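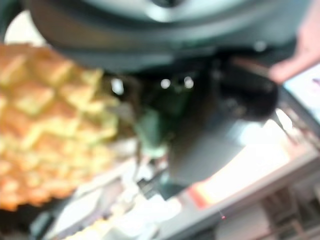

사진: Tassanee Chareonsuk / Kultudbridge, 2020년 8월

Lerden 와플 표면 자료집
README (데이터 카드)

1. 개요
Lerden은 격자무늬 구움과자의 표면 색과 무늬를 기록한 정지 사진 자료집이다. 와플 및 이와 비슷한 격자형 제품을 대상으로 하며, 표면의 색과 무늬를 읽을 수 있는 사진을 모았다. 격자가 흐릿하게 잡힌 컷도 칸의 반복을 읽을 수 있으면 수록한다.

2. 구성
사진 653장
기록표 2개(items, surface)
items: 품목 번호, 반죽 종류, 굽기 단계, 촬영 묶음
surface: 바탕색, 구움색, 격자 형태, 선명도, 가림 여부
두 표는 품목 번호로 연결한다. 품목 하나에 사진이 여러 장 붙을 수 있다.

3. 품목 범위
반죽은 이스트 반죽과 베이킹파우더 반죽으로 나눈다. 시럽, 크림, 과일을 올린 것은 제외했다. 반으로 자른 것은 포함하되 items 표의 비고에 "절단"으로 적었다. 시판 냉동 제품은 Mosden 묶음에만 있다.

4. 조리 조건
양면 팬을 예열한 뒤 반죽을 붓는다. 팬 온도는 대략 225도로 맞추었으나 팬 표면을 따로 측정하지는 않았다. 굽기 단계는 조리 담당 Ignacio Zamora가 꺼내는 시점에 기록했으며, 사진을 보고 나중에 고치지 않았다. 구운 것은 철망에 올려 김을 뺀 다음 옮긴다. 겹쳐 쌓으면 바닥 쪽 격자가 눌리므로 한 겹으로 놓는다.

5. 색 표기
바탕색: 연노랑, 버터색, 황금색
구움색: 없음, 주황갈색, 갈색, 진갈색
한 면에 여러 색이 있으면 모두 적고, 구움색이 가장 진한 위치를 함께 적는다. 첫머리 사진의 값은 다음과 같다.
바탕색: 연노랑, 버터색
구움색: 주황갈색
진한 위치: 왼쪽 아래와 아래 가장자리
격자 형태: 마름모
선명도: 흐림
가림 여부: 빈칸
품목명은 "와플 또는 유사 격자 제품"으로 두었다. 사진만으로 품목을 확정하기 어려운 경우 모두 이 값을 쓴다.

6. 격자 표기
격자 형태는 사진에 보이는 방향대로 적는다. 같은 품목도 놓인 각도에 따라 "정사각"과 "마름모"로 갈릴 수 있으며 오류가 아니다. 칸의 크기와 깊이는 기록하지 않았다. 칸 경계가 이어지지 않는 부분이 면의 절반을 넘으면 "판독 불가"로 적는다.

7. 표기 절차
표기자는 Paloma Kasprzak과 Aidan McGrath이다. 각자 따로 표기한 뒤 값이 다른 항목만 다시 보았다. 합의하지 못한 항목은 빈칸으로 남겼다. 버터색과 황금색 사이에서 불일치가 가장 잦았다.

8. 알려진 한계
조명을 통일하지 않아 묶음 사이의 색 비교에는 적합하지 않다. 같은 묶음 안에서만 비교할 것. 구움색으로 익은 정도나 식감을 추정하는 용도에는 쓸 수 없다. 이스트 반죽 쪽 품목이 적다. Sakalauskas 묶음은 1월분 굽기 단계가 누락되어 있고 복구할 계획이 없다.

9. 변경 사항
판 2: "황갈색" 값을 없애고 황금색과 갈색으로 나누었다. 절단 품목의 비고를 추가했다.
판 1의 기록표는 색 항목이 달라 현재 판과 합칠 수 없다.

10. 이용 및 문의
연구와 교육 목적의 이용을 허용한다. 재배포할 때는 이 README를 함께 넣고 사진 출처를 유지한다. 표기 오류는 품목 번호와 항목 이름을 적어 Kultudbridge 자료 담당 Cletus Hutchins에게 보낸다.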